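In defence of the bin with everything in it

My sister-in-law has paid for a course. It is run from an office in Odthorpe, it lasts a month, and at the end of it you own 2,716 fewer things or you have not been doing the worksheets. I asked how they arrived at 2,716. She said it was an average. I asked whether the average included the worksheets and she went to put the kettle on.

I have no quarrel with tidiness. I like to see a clear table as much as anyone, and I go round to other people's houses in order to do so. My quarrel is with sorting, and in particular with the idea that every object has a family and is miserable until it is put back with them. Batteries with batteries. String with string. The course calls this "like with like" and charges extra for the labels.

People who believe in like with like have never, as far as I can tell, had to do a job. A job is a mixture. If you want to repot a geranium, you need something from the shed, something from under the sink, a marker pen and whatever you used last time to stop the drip. In a properly sorted house these live in four rooms on two floors, and by the time you have visited them all it is dark and the geranium has made its own arrangements. 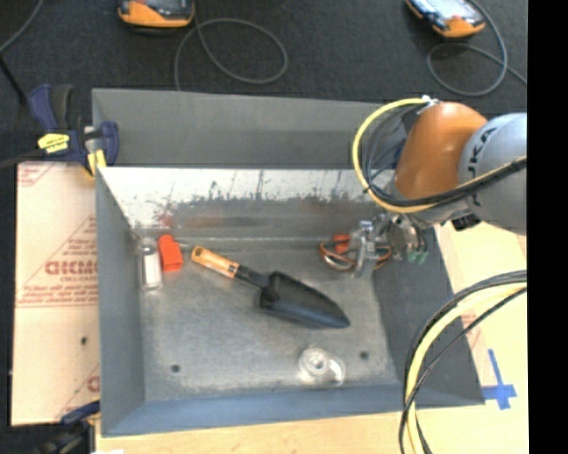

The mixed bin has been looked down on for as long as I have been keeping one. Mine began as a drawer in a rented flat in Clastudby and grew into something with sides. A good one should be tough, plain and slightly ugly, so that you feel no guilt about what goes into it. Grey sheet metal is ideal, scraped about a bit on the inside, with a hand trowel lying slantwise across the bottom and something bright red-orange beside the handle to keep it company. There is no family there. A sorter would send the trowel to Garden and then stand holding the small clear container for an hour, wondering whether it was Kitchen or Medical. I would leave it where it is, up near the corner, where I could see it.

Seeing it is the point. The sorted house hides things from you in the name of helping you find them. My friend Thitima Sitthichai once bought a set of stacking boxes by Phetsri, with lids that click, and she has not seen her tape measure since. She knows which box it is in. She has bought another tape measure.

I will admit the bin has limits. It shouldn't be deep. If you have to dig, you have a skip. It should hold nothing sharp that points upwards, and nothing that was once food. And it needs tipping out every April, when you will find a key, and you will put the key back, as I have done with the same key ever since we left Patholm.

My sister-in-law finished her month and the house does look very nice. She rang last week to ask if I had a small screwdriver, the sort for glasses. I was back on the phone before she had finished telling me which of her boxes it ought to have been in.

She is coming to collect it tomorrow. I have asked her to bring the worksheets, as I am short of something to stand the geranium on.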